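Manual bicycle counts, Flandley method. Use these steps for a screenline count on a separated lane or a shared street.

## Before the count

1. Pick a line across the lane, such as a joint in the pavement, at least 50 feet from the nearest signal.
2. Print one tally sheet per direction. Each sheet has 13 rows, one for every five-minute bin plus a row for notes.
3. Set your watch against the lead counter's.
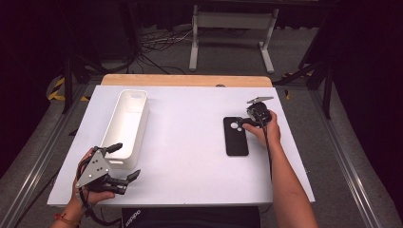

Sheets are labeled with the site code first, then the direction of travel — NB, SB, EB or WB. Do not use street names.

## During the count

1. Mark a rider when the front wheel crosses the line.
2. Count a cargo bike or tandem as one bicycle. Passengers go in the notes row.
3. Leave out bicycles that are being walked.
4. At the end of each bin, move down a row even if it is blank.

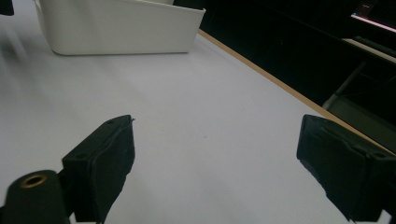

## After the count

Add the rows and enter the totals in the Nukumitz sheet. If one hour at a site passes 1360 riders, assign a second counter next time. Send corrections to Rehema Mrema before the July totals close.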